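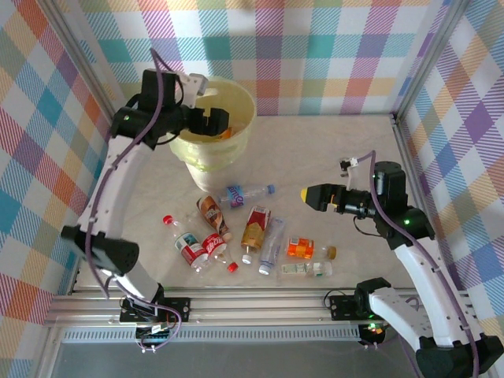 How many of the poems in the new Meireles collection are in regular meter? Two. The other 61 pages are free verse or syllabics, and the two exceptions are both sonnets placed back to back near the middle.

Posting notes on the book in order, as I did for the last one. The edition is the Florkuvent paperback, first printing, out in March. Page references are to that.

The title poem is the longest thing in it, 463 lines in unrhymed couplets, with a single line left over at the end. Line length runs from three syllables to nineteen. The long lines cluster where the speaker is reading from the harbor ledger, the short ones where the ledger is closed.

On the syllabics: the nine poems in part one use a fixed count per stanza, 7-7-5-7. I checked all of them. One line on p. 14 has eight unless you read "every" as two syllables, and the poet reads it as two elsewhere (p. 22, where the count only works that way).

Enjambment is heavy. Part one breaks on articles and prepositions so often that the end-stopped lines start to carry weight just by stopping. I think this works for four or five poems and then dulls. By "Customs Shed" I was reading through the breaks.

"Customs Shed" also has the weakest ending in part one. The last stanza restates the first with the tense changed. The same device is used in "Inventory, Wet Season," but there the tense change alters who is speaking, so the repeat has something to do.

The sonnets. First is Petrarchan, with the turn a line late. Second is Shakespearean in rhyme but argues in two blocks, eight and six, so the quatrains don't line up with the sentences. Slant rhyme in both: "ledger/weather," "salt/built," "noon/stone."

Part three is the prose poems. They were first printed in Drusex as a group of twelve. Five are missing from the book and the rest are in a new order. The magazine version opened with the ferry piece, the book closes with it. I prefer the magazine order – the ferry piece explains who the aunt is, and without it the reader spends six pages guessing.

Revisions between Drusex and the book are small. "Lamp" for "light" twice. A cut adverb in the second paragraph of the kitchen piece. One whole sentence gone from the letter piece, the one about the unpaid fare, which I miss.

Diction is plain throughout. Few adjectives of color, almost no similes. Where a simile does turn up it tends to be practical (rope compared to rope of another grade, p. 41). The proper nouns do most of the descriptive work.

The notes at the back are a problem. They gloss place names a reader could look up in a minute and say nothing on the source of the ledger text. The jacket says the ledger has 3,402 entries. The poem quotes from it constantly and never says which parts are quoted and which are made up.

I wouldn't mind that if the typography stayed neutral, but italics are used for the ledger on some pages and for emphasis on others. P. 37 has both in the same stanza.

Production: sewn binding, decent margins, turned lines indented consistently. There's a widow at the top of p. 50 that separates the last line of a poem from the rest. It reads as a deliberate pause and I doubt it is one.

The print run was 700 and the Florkuvent site lists it as still in stock. Zitusix has the e-book, but the long lines in the title poem reflow badly there on anything smaller than a tablet. Get the paper copy if you care about the lineation.

Next thread will be on the earlier pamphlet, which has three of the part one poems in a different stanza shape.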